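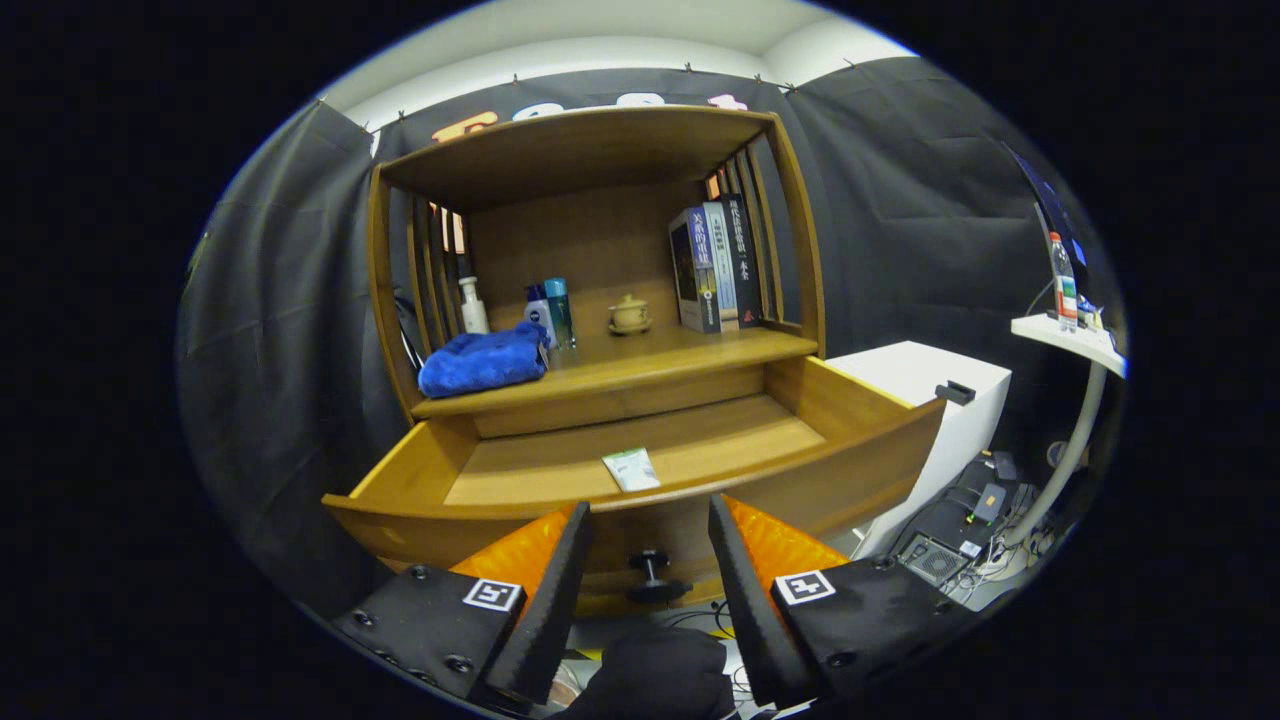

Volton rock saw and Janilel prep kit, one season in

By Defne Kocabaş
Feb 16, 2019

I collect and prepare small marine fossils, mostly brachiopods and crinoid stems from the limestone at the old Fodley quarry. Until last August I did everything with a hammer, a cold chisel and a set of dental picks. The Volton bench saw and the Janilel prep kit were bought together and I have used them on most weekends from then on.

The saw is a trim saw with a water tray under the blade. It takes pieces up to the size of a fist. Anything larger has to be broken down first, and if you work in hard chert I would look at a bigger machine. For limestone and shale it is fine. The cut is straight and the face needs little grinding before you can see growth lines in a shell. I paid 359 dollars for it, with one blade included.

Setup took most of an evening. The manual is thin and the drawing of the blade guard shows an older model. The guard goes on after the splash shield, which the manual has the wrong way around. Once it was together I had no trouble with it. The motor is loud enough that I wear ear protection, and it does throw some water out the front, so keep a tray or an old mat there. Always cut wet and wear a respirator when you clean up. Dried rock dust is bad for your lungs and it gets into everything.

The vise is the weak part. It holds flat-sided pieces well but slips on rounded nodules. I fixed this with a strip of rubber glued to each jaw. A second screw would have been better.

The Janilel kit has an air scribe, a pin vise, a set of steel needles and a bottle of consolidant. The scribe is the reason to buy it. It takes matrix off in small flakes and you can work right up to a shell without bruising it, once you learn to keep the tip at a low angle. I ruined two spirifers finding that out. The air hose is stiff and pulls on your wrist, and you need your own compressor.

The consolidant is thin and soaks in well. It dries slightly shiny if you use too much, and a wipe with acetone takes that off. The needles are soft. Mine bent in the first month and I went back to my old ones.

I compared the scribe with the one made by Dursun, which a member of my club lent me for two weeks. The Dursun is quieter and the grip is more comfortable over a long session. It also costs 1,250 dollars with its stand. The work I did with each looks the same under a hand lens, and I can't say the difference is worth it for a hobby collector. Someone preparing trilobites with fine spines might feel otherwise.

Replacement tips for the Janilel arrived quickly. Replacement blades for the Volton were out of stock through most of the fall, so order a spare with the machine.

I would buy the saw again, with the rubber strips on the vise from day one. I would also buy the scribe again, but on its own if Janilel sold it that way. So far they don't.

We use cookies to improve your visit to this site. By continuing to browse you agree to our use of cookies. Accept | Learn more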